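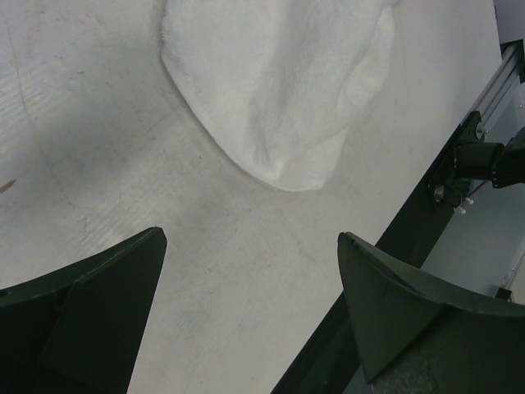

Folding and Caring for White Terry Towels: Frequently Asked Questions

Friday, March 17, 2023

These are the questions we get most often from people who rent linens from Garkholm or buy them outright. If yours isn't covered, leave a comment at the end of the page.

What weight are your white towels?

The standard Garkholm bath towel is 500 grams per square meter. The hand towel is the same cloth, cut smaller. We used to carry a lighter one under the Bassey name and still have a few for sale by the piece, but we no longer rent it.

Should I wash new towels before using them?

Yes. Wash them once in warm water with half the detergent you would normally use, and no fabric softener. Expect a fair amount of lint the first time. Clean the dryer screen halfway through the cycle if the load is large.

Why no fabric softener?

It coats the loops, and coated loops don't take up water well. If your towels already feel slick, wash them with a cup of white vinegar and no detergent, then again as usual.

How do you fold a bath towel for a shelf?

Lay it out flat. Fold it in thirds the long way, then in half, then in half again. Put the folded edge toward the front of the shelf. If your shelf is shallow, fold in half the long way first and then in thirds.

My folded towels have one side thicker than the other. What am I doing wrong?

Usually the first fold is off center, and every fold after that adds to it. Open the towel all the way and start again from the long edges. Smoothing the top layer won't fix it. Some difference is normal on the side where the cloth doubles back, and more so with heavy terry.

Do I need to iron them?

No. Ironing flattens the loops. Shake each towel when it comes out of the dryer and fold it while it is still a little warm. Light creases in the pile are fine and will drop out when the towel is next used.

Can I fold on any table?

Any smooth, clean surface that is larger than the towel folded in half. Scratches and scuffs on an old tabletop don't matter much, but a rough spot or a raised screw can pull a loop. Wipe the top down first and let it dry. White cloth picks up crumbs and specks easily.

What if a loop does get pulled?

Snip it level with the rest using small scissors. Don't tug at it. Terry is woven, and cutting one loop will not make the towel run.

Can I use bleach?

Oxygen bleach, yes, up to once every 8 washes. Chlorine bleach weakens cotton and can turn it yellow. Rental customers should not bleach at all. Send the stained pieces back in the Gamon bag and we will treat them.

How many towels come in a bundle?

Rental bundles are 20 bath towels or 20 hand towels. We don't mix sizes in one bundle.

Do you deliver to Estov?

Yes, except in August, when orders there have to be picked up at the counter.

Comments (3)

Thirds first made all the difference on my narrow shelves. I had been doing it the other way for years.

Does the vinegar wash work on colored towels too, or only white?

Reply from Garkholm: It's fine on most colors. Test one towel first.

We had 2 bundles last summer and the hand towels held up better than the bath towels. Would order the hand towels again.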